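What Happens to a Shirt After You Drop It Off

Print this article | E-mail this article

11 August 2021

The dry cleaner on Kulel Street opens at seven, and by a quarter past there is usually a line. Most of the people in it are holding shirts. They put them on the counter, take a paper ticket, and leave without saying much. Two days later they come back and the shirts are flat, buttoned and hanging under plastic.

Very few customers know what goes on between those two visits. The word "dry" does not help. Dry cleaning uses plenty of liquid. The liquid is a solvent instead of water, and the clothes tumble in it much the way they would in a washer at home. Most business shirts never go near it. A cotton dress shirt is washed in water with detergent and then pressed by machine. The cleaner calls this laundry, charges less for it, and in many towns sends it out to a different building.

In Gillitz, where there are still four counters within walking distance of the train station, three of them send everything out. The work goes to a plant called Nerell, on the county road past the lumberyard. Only the Kulel Street shop does its own cleaning on site, and you can hear the boiler from the sidewalk.

Nerell handled 1294 garments on the day I visited, which the manager described as slow. Before the spring of last year a normal day was a good deal higher than that. Office wear made up the bulk of the trade, and when the offices closed the shirts stopped coming. What remained was comforters, wedding dresses that had been worn at very small weddings, and drapes. People at home were looking at their drapes for the first time in years. 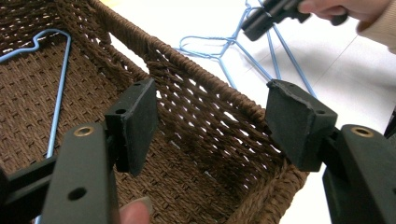
The first job at the plant is tagging. Each piece gets a small strip with a number on it, stapled or pinned where it won't show. Regular customers have a barcode pressed permanently into the tail of the shirt, and those go through faster. Then comes inspection. Two workers stand at a long table and check pockets, look for stains, and note missing buttons. They find pens most of all. A pen that gets past the table can ruin a whole load, and the plant pays for the load.

Sorting follows. Light goes with light, dark with dark, and anything with beads or a glued trim is set aside. The care label decides a lot, although the people who do this work do not fully trust care labels. Some makers print "dry clean only" on a garment that would wash perfectly well, to be on the safe side. Others leave off a warning that should be there. A blouse with plastic sequins can come out of solvent with the sequins curled up like potato chips, and the label may have said nothing.

Stain removal, called spotting, is the part of the business that takes longest to learn. The spotter works at a narrow board with a steam gun, a vacuum under the board, and a row of plastic bottles. Each bottle is for a family of stains. Coffee, wine and fruit juice are tannin stains. Blood, egg and milk are protein stains, and heat will set them. Butter and salad dressing are oil, and the solvent usually takes those out without any help. The hardest ones are the stains that have been treated at home. A customer rubs club soda and hand soap into a silk tie, the color lifts, and by the time the tie reaches the board there are two problems in place of one.

The spotter at Nerell has been at it for 16 years. Asked what she would like customers to do about a spill, she said to blot it with a clean white cloth, leave it alone, and bring it in soon. She also said to tell the counter what it was. People are embarrassed about stains, and they often say they don't know.

After cleaning comes pressing, which is hot work. In August the pressing room at the plant is well past comfortable by ten in the morning, even with the big doors open. Shirts go onto a form that fills with air and steam while padded plates close on the front and back. Collars and cuffs are done first on a separate press. A good operator can finish 56 shirts in an hour and will touch up the sleeves of the bad ones by hand. Pants are pressed on a flat machine called a legger, and the crease is set by eye.

Then everything is matched back to its ticket. This is where clothes get lost, when they get lost. Most lost garments are not gone at all. They are hanging in another customer's closet, two streets over, in a bag that has not been opened. The Kulel Street shop once got back a gray sport coat after eleven months. The man who had it said he had wondered why it didn't fit.

Prices have changed in ways that annoy people. Women's blouses have long cost more than men's shirts at many counters, and the usual explanation is the press. Standard shirt forms were built for standard men's shirts. A small blouse, or one with darts or pleats, has to be finished by hand, and hand finishing costs more. Some places have dropped the difference and now charge by how the piece is finished, whoever wears it. Nerell did this two summers ago. It raised the price of men's linen shirts, and there were complaints about that too.

The solvent has changed as well. For decades nearly everyone used perchloroethylene, which the trade calls perc. It cleans very well, and it is also a health concern for the people who work with it and a problem when it gets into the ground. Many cleaners have moved to hydrocarbon or other replacements. These are gentler and slower. A load that took under an hour may now take longer, and same-day service has disappeared from a number of windows for that reason.
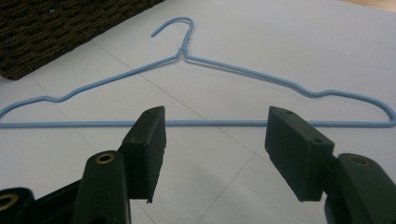

Is it bad for clothes to have them cleaned too often?

It can be, depending on the fabric. Every trip through the machine and the press puts some wear on a garment, and wool suits show it first, as a shine on the seat and elbows. Most people in the trade suggest airing and brushing a suit between wearings and having it cleaned a few times in a season, or when it is soiled. Cotton shirts should be washed after each wearing, as sweat left in the collar will turn yellow and stay that way.

Storage is the other thing cleaners talk about. The plastic bag is meant for the ride home. Left on in a closet, it can trap moisture, and over a summer that may lead to yellowing or a musty smell. A cotton garment bag or an old sheet does the job better. Sweaters should be folded. Leather should have air on both sides of it. Anything going away until winter should be cleaned beforehand, even if it looks fine, because moths go for food and sweat more than for the wool itself.

The business around Gillitz is smaller than it was. Maksymiv, a family shop that had been on the square since the seventies, closed its counter in the spring and now does alterations only, by appointment. The owners say hems and zippers kept them going while the cleaning side lost money. People had changed size, or had taken to buying pants without trying them on, and both were good for the sewing machine.

At the plant they expect some of the office work to return, though not all of it. Many of the offices that have reopened have relaxed their dress rules, and a knit polo shirt can be washed at home by anyone. The manager has been adding other lines to fill the gap - restaurant napkins, choir robes, the tablecloths for a banquet hall. A pickup van now runs on two routes, and customers leave their bags on the porch before eight.

The van has brought in people who never used a cleaner before. They send sheets, mostly, and everyday clothes to be washed and folded by the pound. It does not pay as well as suits, but it comes in every week, and none of it has to be pressed.

Print this article | E-mail this article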